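第4节 台面安装与首次上油（Prelenel 实木台面，型号 2472）

接上节。柜体调平没做完的先回去做，别跳。

开工前

说明书版本 5/1/18，旧版里上油次数写错了，以这版为准。
台面拆箱后平放，不要靠墙立着，立一晚上就弯。包装膜两面都要拆，只拆一面木头两边吸潮不一样，照样翘。
放在要装的房间里，至少两天两夜。暖气刚开的房间再多放一天。
箱内：台面板一块，长垫圈一包，木螺丝一包，Maltia 硬蜡油一罐，白色百洁布两片，砂纸两张（一粗一细）。缺件打箱子侧面的电话，报批号 1583 开头那一串。
自备：电钻，3毫米钻头，铅笔，卷尺，吸尘器，不掉毛的棉布，手套。

注意：浸过油的布会自己发热，能着火。用完泡水或者摊开在室外晾干，不要团成一团扔垃圾桶。这条看两遍。

4.1 试放

1. 两个人抬，板子竖着走，到位再放平。一个人别逞能。
2. 放到柜体上，后边离墙留 5 毫米。墙不直的以最凸的地方为准，缝以后用挡水条盖。
3. 左右两头也要留缝，每头 3 毫米以上。木头横着纹路的方向会涨缩，顶死了会拱起来。
4. 看前沿伸出柜门多少，标准是 37 毫米。不够就把柜体往后挪，不要动台面。
5. 铅笔在底面画柜体的位置线。正面不要画，浅色板擦不干净。

提示：浅色款纹路细，带些淡淡的深色小点，属正常，不退换。

4.2 开孔（有水槽或灶具的才做）

1. 用水槽厂家给的纸样，不要用水槽本身描边。
2. 孔边到台面前沿不少于 60 毫米，到后沿不少于 50 毫米。
3. 四个角先钻孔，再用曲线锯连起来。锯条朝下的那种，正面不崩边。锯线上贴一道美纹纸更好。
4. 锯到最后一边之前，下面要有人托着，或者钉一根横木条在废料上。不托的话废料掉下去会撕掉一块。
5. 切口用粗砂纸倒一下角，吸尘。
6. 切口立刻上油，三遍，每遍间隔按 4.4 的时间。切口是最爱进水的地方，省了这步以后必黑。

注意：灶具孔的内侧要贴铝箔胶带，灶具说明书另有要求的按灶具的来。

4.3 固定

1. 柜体上横条如果没有长孔，自己开。孔比螺丝粗一倍，前后方向要能走动。
2. 最后面一排用圆孔固定，前面用长孔。这样木头往前涨，后面的缝不变。
3. 底孔深度量好，钻头上缠一圈胶带做记号。钻穿正面的情况每个月都有人打电话来问，修不了。
4. 螺丝带长垫圈，拧到垫圈刚好不晃就停，再退四分之一圈。不要用冲击钻拧。
5. 不准用胶。玻璃胶也不行，结构胶更不行。洗碗机上方另外在底面贴防潮膜，四边搭过去一些。

提示：转角拼接的，先拼好再固定，拼缝涂防水木工胶（这里是唯一能用胶的地方），夹紧螺栓两边轮流上紧，挤出来的胶趁湿用湿布擦掉。干了就得刮，刮过的地方吃油不一样，会有印子。

4.4 首次上油

出厂时只打了磨，没有上过油。上油之前不要放杯子，不要放菜板，不要切东西，水滴上去马上擦。

1. 细砂纸顺着纹路轻轻过一遍。不要横着磨，不要用机器打圈，浅色木头上圈印很明显，干的时候看不出，一上油全出来了。
2. 吸尘，再用棉布干擦。不要用湿布。
3. 油罐倒过来摇一分钟，开盖搅到底。沉底没搅开的话，前半罐是稀的，后半罐发粘。
4. 百洁布蘸油，薄薄一层，顺纹推开。先做看不见的地方试色，比如底面靠墙的一角。
5. 等 15 分钟，多余的油用棉布全部擦掉。全部。摸上去不应该粘手。留着的油会干成一层胶皮，只能重磨。
6. 端面和前沿多涂一遍，端面吃油厉害。
7. 等 12 小时，房间开窗，不要用热风吹。冬天没暖气的房间等 24 小时。
8. 重复 4 到 7，一共三遍。底面一遍就够，但不能不涂。底面先涂再固定最省事，忘了的就钻柜子里涂吧。
9. 最后一遍之后，三天内不沾水，13 天内不放重东西、不铺橡胶垫。橡胶垫压久了会留印。

上好油的颜色会比刚拆箱深一点，这是正常的。想保持浅色要买白油（配件号见第9节），普通油和白油不能混着用，底下一遍是什么后面就一直是什么。
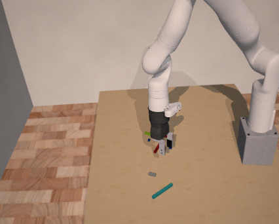
图4-6 浅色台面，细纹

4.5 检查

后边缝 5 毫米，左右各 3 毫米以上，卷尺再量一次。
前沿用长直尺靠，中间有缝说明柜体没调平，松螺丝垫柜脚，不要硬拉。
滴几滴水在台面上，等五分钟擦掉。水珠立着、擦完没印就可以了。水摊开变暗的，补一遍油再试。
水槽孔周围单独滴一次。
柜门抽屉全部开关一遍，有蹭的先看螺丝头有没有冒出来。

4.6 平时怎么保养

每天：湿布拧干擦，再干擦。中性洗洁精可以，钢丝球、漂白水、去油污喷雾都不行。
热锅下面要垫东西，隔热垫要带脚的。铁锅湿着放一夜会留黑圈，橡木尤其明显。
茶渍红酒渍先用白色百洁布加一点油顺纹蹭，蹭不掉再用细砂纸。磨过的地方往外多磨一圈，慢慢过渡，不然补完油是一个斑。
压痕：湿布盖上，电熨斗中温轻轻点几下，木头会涨回来大部分。干透后细磨、补油。
第一年每三个月上一遍油，以后半年一遍。水槽边上发白、发毛了就提前做，别等日历。

油罐开封后盖紧，能放大约一年。罐口结皮的把皮挑出来还能用，整罐起冻的就扔，按油漆类垃圾处理。补买的油可以在 Mercado 门店拿，或者从 Grarivholm 仓库订，认准罐盖上的批号，不同批号颜色几乎一样，但大面积翻新最好还是用同一批。

注意：保修不包括切口没上油造成的发黑，不包括用胶固定后的开裂，也不包括顶墙安装的拱起。申请保修要拍后边缝和底面螺丝的照片，装的时候顺手拍好，装完抽屉就不好拍了。

挡水条和踢脚板见第5节，要等油全干了在装。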